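Transferring credits from a police academy into a criminal justice degree?

Posted by Nektarios Zacharopoulos

I finished the academy at Peltbridge 16 years ago and now want the bachelor's in criminal justice at Trelton. The registrar tells me my academy hours are "under review," a phrase I used to use on people myself. Has anyone gotten them counted, and for how much?

Halina Kołodziej

Yes, seven credits, all as electives. Ask for the department chair to review the file — the registrar only matches course titles, and "Defensive Driving" matches nothing at Trelton. Send the full syllabus with hours per unit. Mine took until January, by which point I had already retaken Intro to Policing from a man who had never policed. 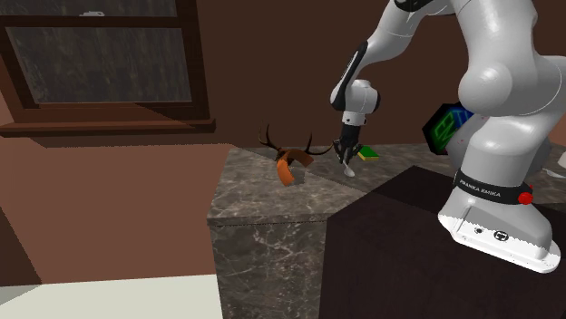
Thibault Chevalier

Form 2236. Get your old training officer to sign it.

Bernadette Millet

Thibault, that form is for military credit. Nektarios, do what Halina said and keep copies. They lost my transcript twice, in a department that teaches evidence handling.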